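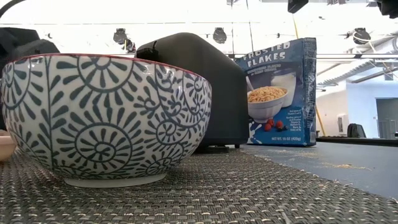 Reading time: 6 minutes

Taking a group to the Brallus open day in Trevgate - what should I expect, and what should I ask?

loomandlatch

Okay, long one, sorry in advance. I went to the Brallus open day in Trevgate in November on a whim (my sister-in-law had a spare ticket) and I came home so excited that I opened my big mouth and offered to take our whole after-school club to the next one. That's 16 kids, ages ten to thirteen, plus whichever parents I can bribe. Now I have to plan the thing and I'm realizing how little I understood of what I was looking at!

The part I loved was the breakfast table. I'd expected a car-factory type of robot swinging behind a cage, and what I got was two black arms mounted on either side of a blue table with a toaster and a box of Frosted Flakes between them. Stuff I have in my own kitchen. I could have stood there all afternoon, and I pretty much did, my sister-in-law went and got lunch without me.

But there was a lot going on and the person presenting had a very quiet voice, and I was behind a tall guy with a backpack. So I missed most of the explanation. Things I'd like to know before I write the permission letter:

Is the table demo always part of the open day, or did I get lucky? I don't want to promise a toaster robot and then have the kids look at a slide show.

Do the arms work things out by themselves, or is somebody driving them? I heard the word "teleop" a couple of times and nodded like I knew what it meant. One of the kids will ask me this in the first five seconds.

How long is a session? The ticket said 40 minutes and it felt a lot longer, but I also hung around for a second go.

Would a ten-year-old be bored? It's slow. I didn't mind slow, but I'm a person who knits. There was a long stretch where one arm went toward a cup, stopped, backed off and then went toward it again, and I was holding my breath the whole time while a boy next to me was asking for a snack.

And last, is there anything I should ask Brallus for ahead of time? I'd love to have the kids write something up afterward, 500 words or a comic or whatever they like, so if there are handouts or a list of what the arms can do, that would help a ton. The website has a contact form that says "we'll be in touch" and so far they have not been in touch.

Anybody been with a group? I'd take stories from the Zedik one too if they're run in a similar way. Thanks so much! 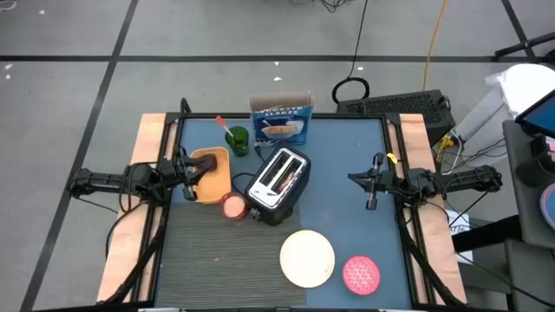 copperkettle_mo

Call them, forget the form. I filled it out twice last spring and heard nothing, and then I called the front desk at Trevgate and had a booking in ten minutes flat. Ask for the group visits person and have your headcount ready.

I've taken two groups (a scout troop and then a mixed bunch from our library), so here's what I can tell you, for what it's worth.

The table demo was there both times but the stuff on it was different. First visit it was socks and a laundry basket, second visit it was dishes. So I would tell the kids "household jobs" and leave it at that. If you've got your heart set on breakfast, say so on the phone. They were nice about requests when I asked, though they wouldn't put anything in writing.

On who's driving: both! Teleop is short for teleoperation, which means a person moves a set of controls and the arm follows along. The way it was explained to us, they do a job that way over and over and save all of it, and then the software learns from the saved runs and has a try by itself. So at any given moment on an open day you might be watching a person steer or you might be watching the software. You can't always tell by looking. We made a game of it, the kids had to guess and then somebody got to ask the presenter. They were wrong a lot and so was I.

You had the time right, ours was 40 minutes at the table. But then there's the coats and the safety talk and the bathroom, so I would block out the whole morning. The safety talk is short. Stay behind the tape, hands off the cables, no leaning on the table, and no running (good luck).

About being bored. My troop was fidgety until I gave them something to look for. A kid who's just told "watch the robot" is gone in a minute, but a kid who's been told to watch one finger of the gripper will stay put for ages. So I handed out index cards with one thing per card. Watch the fingers, watch the elbow, watch the person's face, listen for the motor. Afterward they swapped what they had and it turned into a pretty good argument on the bus.

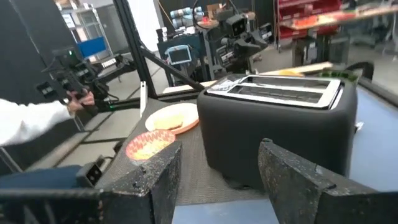 If you can only get one extra out of them, ask to see what the wrist camera sees. That was the thing my library group talked about the longest. From the side you're looking at a big black arm, and you forget that the arm has its own view of the job, which is close up and low and has its own fingers stuck right in the front of it. Look how much of the plate with the orange rim you get from there, with the slice of bread on it off to the left, and then the other plate, the zigzag paper one, is half hidden behind a finger. I had the kids make a tube out of their hands and try to pick up a pencil while looking only through the tube, and that's a nice cheap thing to do at home before you go (or on the bus, if your driver's patient). They get why the arm stops and backs off and goes again. The one you were holding your breath over could easily have been that, although I wasn't there so don't hold me to it.

Oh, and the fingers themselves, let somebody ask about those. They get beat up. The presenter told us they're swapped out when they wear down, and one of my kids wanted to know where the old ones go and got a ten minute answer.

For the write-up I'd skip the handout. They gave us one and it was mostly about the company, with a page on how many jobs the system had practiced (547, I remember because my group turned it into a chant). The kids who did best drew the table from above before they wrote a word. Where was the toaster, where was the cup, which arm could reach which thing. You get better writing out of that than out of any sheet. I let them go under on the word count if the drawing was good.

Bring snacks but eat them in the lobby. There's no café on that side of the building and the vending machine ate my dollar.
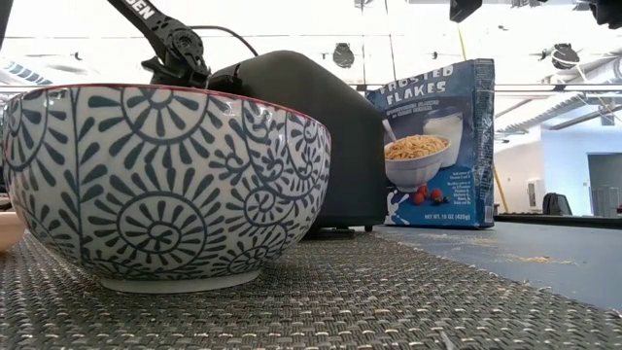
halfpast_rye

I'd say the opposite about requests, don't ask for a particular demo. We did that with Zedik and they hauled something out specially and it was clear they hadn't run it in a while. Half the session was two people looking at a laptop. The next year we said "whatever you're working on" and it was a hundred times better.

Also bring your own voice! Meaning, if the presenter's quiet, one adult should stand up front and repeat things to the back. We split our group in two, half at the table and half with the other adult doing something else in the hall, and swapped in the middle. With 16 I'd split for sure. More than eight around a table and the short ones see elbows.

Zedik's is free, by the way, but the parking isn't. I never made it to the Trevgate one.

amadi_north_desk

When is the next one does anybody know? Their page still shows November.

loomandlatch

Thank you all, this is gold. I called this morning at 9:15 and a very cheerful person picked up on the second ring, so copperkettle_mo, you were right and I feel silly about waiting on that form. They've penciled us in for March (so there's your month, amadi_north_desk, though she said the public dates get posted later than the group ones).

I took the middle road on the requests. I said we'd be happy with whatever's being worked on but that if there happened to be a toaster involved there would be one very happy club leader. She laughed and wrote it down, or said she did.

Two groups of eight it is. I'm stealing the index cards and the hand tube, and I tried the tube one myself last night at the kitchen counter with a spoon. I missed it four times! My husband walked in on number three and walked right back out again.

One more thing if anyone's still reading: does the wrist camera get shown on a screen the kids can all see, or do you have to go up one at a time? I need to work out how long that takes with eight of them.

copperkettle_mo

Ours was on a monitor off to the side and they moved in close in twos and threes. Give it ten minutes per half. And put the kid with the snack question in the first group.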